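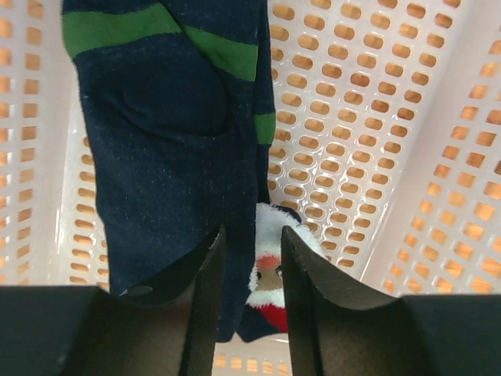 *Navy knit sock with green stripes, held in a gripper.*

**To:** Manole Fund, program staff
**From:** Lenby Legal Assistance, record clearing unit
**Re:** Interim progress report, Arkow County record clearing project
**Period covered:** July to January

## 1. Status

The project is on schedule for intake and behind schedule for filing. The target of 100 completed intakes was met in December. Petitions are going out more slowly than the work plan assumed, mostly on account of missing disposition records in older misdemeanor files. Spending is within the approved budget. We are asking for one change to the work plan, described in section 6.

## 2. Intake and screening

Intake is done by phone and at the Arkow branch office. Each applicant signs a release, and staff request the full court docket and the state criminal history before a lawyer looks at the file. In the original plan the lawyer reviewed the applicant's own account first and the records were ordered afterward. We reversed the order in September. Applicants often do not know whether a case was dismissed, reduced or closed on a plea, and the early reviews had to be repeated once the paper arrived.

Files are now sorted into three groups at screening:

- **Ready.** All cases eligible, all dispositions on record, no money owed.
- **Held.** Eligible on its face, but something is missing or a waiting period has not run.
- **Closed.** Not eligible under current law, or outside the county.

Closed files receive a letter stating the reason and, where a waiting period would change the answer later, the month in which the person may apply again. The first version of this letter was two pages long and drew many calls from people who thought they had been turned down by the court. The present version is one page and says in its first line that no court has decided anything.

## 3. Filing

Petitions are prepared from a template set approved by the supervising lawyer. There are separate templates for dismissed charges, for misdemeanor convictions, and for arrests that never led to a charge. The last group has been the easiest to move. The clerk accepts these without a hearing if the prosecutor's consent is attached, and the prosecutor's office has agreed to take them in batches.

Convictions take longer. The judge wants proof that fines and restitution are paid, and the court's payment ledger was moved to a new system some years ago. Balances from before the move are shown as open in many files even where the client has a receipt. Staff have been asking the clerk to correct the ledger before the petition is filed. Filing first and arguing the point at the hearing was tried on 2 petitions. Both were continued, and we have stopped doing it.

Service on the arresting agency is by certified mail, except for the sheriff, who accepts service by email. The green cards are scanned on receipt and the originals stay in the paper file.

## 4. Hearings

Record clearing matters are heard on the afternoon calendar, which opens at 1:30. A lawyer from the unit appears on every petition. Clients are told to attend unless the court has excused them in writing.

The most common question from the bench concerns cases in other counties. The statute does not require the petitioner to list them, but the court asks, and an incomplete answer has led to delay. We have added a question on out-of-county cases to the intake form and now bring the state history to the hearing.

One petition was denied. It involved a conviction the prosecutor considers excluded by statute, and the court agreed. The client has been advised in writing of the right to appeal and of the deadline. The unit does not handle appeals under this grant, and a referral was made.

## 5. Case management

The move to Mirnum was finished in October. All open files have been transferred. The following points remain:

1. The deadline field does not recalculate when a hearing is continued. Staff enter the new date by hand and a second person checks it.
2. Reports by zip code leave out clients with no fixed address. These clients are counted separately and added to the totals before they are sent to the Fund.
3. Sealed matters stayed visible to users who had no need to see them. Access rights were tightened in November, and the old permission group was removed.

Item 3 was treated as a confidentiality matter. The access log was reviewed for the whole time the group existed. It shows no opening of a sealed file by anyone outside the unit. The review memo is kept with the grant records and can be supplied on request.

## 6. Requested change to the work plan

The work plan calls for 5 outreach sessions, all at the Arkow branch office. We have held 3. Attendance at the second and third was low, and most of those who came already had an open file with us. We ask to hold the remaining sessions at the courthouse law library, which has a room available in the late afternoon and is on both bus lines. No added cost is expected. The printed handouts can be used as they are, apart from the address on the back.

The handout on self-filing would also be given out at these sessions. It covers arrests without charges only. We do not advise self-filing for convictions at this time, in view of the ledger problem described in section 3.

## 7. Budget notes

Personnel costs match the plan. Record fees are above plan, for the reason that certified copies are now ordered for every conviction. Interpreter costs are below plan, as the court has been supplying its own interpreters at hearings. We propose to cover the first from the second and do not need a new total. Travel has hardly been used. The mailing line will be spent by the end of the grant year if service volume stays as it is.

## 8. Next period

- Clear the held group of files whose waiting periods have ended, oldest first.
- Send the next batch of no-charge petitions to the prosecutor in February.
- Obtain a written procedure from the clerk for ledger corrections. A draft was sent to the clerk's office in January and we are waiting for comments.
- Replace the fee waiver form, which cites a rule number that has been changed.
- Test the Mirnum deadline fix when the vendor releases it, and keep the second check in place until the test is complete.

Case totals and the expense ledger are attached as Schedules A and B. Client names have been removed from both.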